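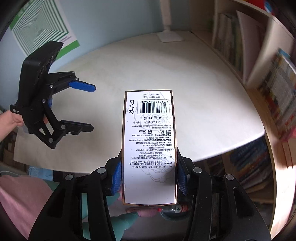 Box held between the blue pads, second gripper to the left.

Vunley Shared Workshop - gripper build group
Minutes of the meeting held on 24 June 2024

Present: Abhishek Negi (chair), the two builders, the member for tools and safety, minutes secretary. Apologies from the Godavwood end, who had a delivery.

1. Last minutes
Agreed, with one change. Item 4 said the linkage was "finished". The secretary has been asked to put "assembled". The chair said he would like to see the word finished used once a year at most.

2. Where the build has got to
Both hand-held grippers now open and close. The builders said the parallel action was good and that the blue pads hold a cardboard box by its edges without trouble. The chair asked what else they hold. A box has flat sides and straight edges and is about the kindest thing you could offer a gripper, and he did not think it told us much. The builders said small glass bottles were next. The chair asked for that to be written down, so it is.

There was a long exchange over whether two fingers are enough. The tools member thought a third would be wanted sooner or later. The builders disagreed and said the extra linkage would double the places where it can go stiff. No vote taken.

3. Pads
The ribbed pads came from Căpraru and the diamond pattern ones were cast here. The builders prefer the diamond. Asked why, they said it felt better. The chair said he had heard that about the first set too, and asked for a plain test: same box, same hand, 100 grips with each pad, slips written down as they happen. The builders offered 16. Settled on 100.

4. Pivot screws
Four to a gripper. The tools member reported that two had backed out during the month and been done up again with no note left on the sheet. She does not much mind who did it but would like the sheet used. Thread lock was suggested. One builder is against it because he still takes the arms apart most weeks. Left as it is until August, then thread lock whether he likes it or not.

5. Two grippers together 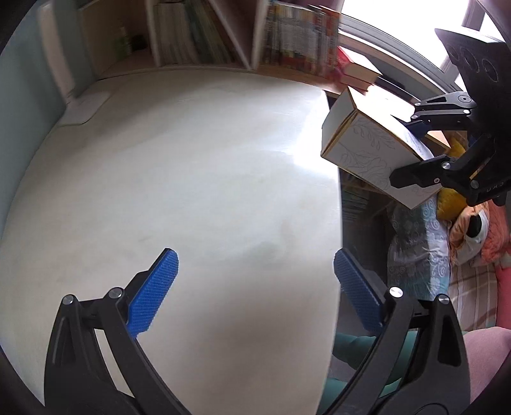
The plan is still to pass a box from one gripper to the other above the table and set it down the right way up. The builders believe this is close. The chair recalled that it was close in the spring as well. What he wants before any talk of motors is one person doing the handover by hand, ten times running, with the box no more crushed at the end than it was at the start. If a person can't do it with these fingers then a motor won't either, and we will have spent the money finding out.

The builders thought this a bit harsh - they pointed out that the fingers have been changed since the last try - but agreed to do it.

6. Motors and money
Histeletti have sent a price for 6 small motors with drivers. The builders would like to order now. The chair read out the line in the leaflet that promises 1000 hours of use and asked whether anyone had met a person who had run one that long. No one had. The tools member said we have a drawer of motors already, bought for the blind opener, and most have never been out of the bag. She will go through them and report back.

Order not approved. To come back when items 3 and 5 are done.

7. Any other business
The builders asked if the group could show the grippers at the Godavwood open day. The chair is happy for them to be on a table with the power off, seeing that there is no power. He does not want the word "robot" on the sign. One builder does. To be argued by email.

Spare hex keys have gone missing again. Please look in your bags.

Actions
Builders: pad test and handover test, results on paper.
Tools member: check the motor drawer, put a new sheet by the screws.
Chair: write back to Histeletti and ask what the price includes.
Secretary: sign wording, once there is some.

Next meeting in August, usual place, bring your own mug.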